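Notebook, January, water bench

Descaler comparison, second week

Started 8:40. Siiri had already filled the kettles, so I lost the chance to check the fill lines myself. She says they're all at 1000 ml. Fine, but I'd still like two people to look before we switch on.

Background for whoever reads this later. Koppel sent us their new citric powder with a leaflet claiming it clears a kettle in one soak and "keeps limescale away for weeks." Zemness makes the liquid we've been buying for years. The leaflet has a bar chart with no numbers on the side axis. I asked for the numbers and got the leaflet again, as a PDF.

What we're doing: same model of kettle throughout (the Cadent, plain steel inside), same tap, same number of boils to build up scale, then one soak each of 30 minutes. Weigh dry before and after. Plain vinegar in one group as the cheap comparison, plain water in another so we know what rinsing does by itself.

First problem. Eyerusalem Workneh dried the first batch upside down on the rack and I dried the second right side up with a towel. Hers came out heavier. I don't believe for a minute that she grew scale on the rack. There's water hiding under the rim seal, and the scale on the bench is good enough to see it. So batch one is no use for weights and I've crossed it out in the big table. Please don't average it back in.

Second batch, loss in grams after soak, before anybody gets excited:

Koppel powder: 1.9, 2.3, 1.4
Zemness liquid: 2.0, 1.6, 2.2
Vinegar: 1.8, 1.5, 2.1
Water: 0.1, 0.0, 0.2

Siiri wrote "Koppel slightly ahead?" next to this in pencil. I wouldn't. The spread inside each group is bigger than the gap between them. All three acids take off scale. We knew that before we spent the money on kettles.

Her other point is better. The starting scale isn't the same from kettle to kettle, so grams lost may only tell us which kettle had more to lose. She wants percent of scale removed, which means we need the clean weight of every kettle, which we have for only the ones bought this fall. The older ones were never weighed new. I should have thought of that.

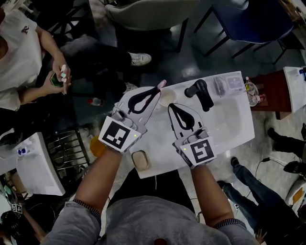
The smell test was Eyerusalem's idea and I was rude about it, but people do stop using vinegar over the smell, so it counts for something. She had three of us sniff water from a rinsed kettle without knowing which was which. I called the Zemness one vinegar. Siiri called plain water vinegar. I don't plan to put this in the report.

About the "for weeks" claim. Koppel's leaflet has a footnote pointing to 133 households. Doesn't say where they live, how hard their water is, or whether they had a filter jug in the fridge. A house on soft water could go until summer without seeing a speck, with or without the powder. Pladier ran the same kind of claim on their coffee machine tablets and dropped it from the box later, no explanation that I ever found.

We can test it here, sort of. Clean nine kettles fully, three with each product, then boil on the same schedule and look for the first visible scale. Nobody doing the looking should know which kettle is which. Eyerusalem to put the labels on the base and keep the list to herself.

To do before the next run:
Clean weights for the old kettles, full acid soak, dry overnight with the lids off.
One drying method, written down and taped by the rack.
Hardness strip on the tap water every morning. The last reading in this book is from before the holidays.
Ask Koppel again about the side axis.

Stopped at 4:15. Kettle 6 has a loose lid hinge and I'm leaving it out until somebody fixes it.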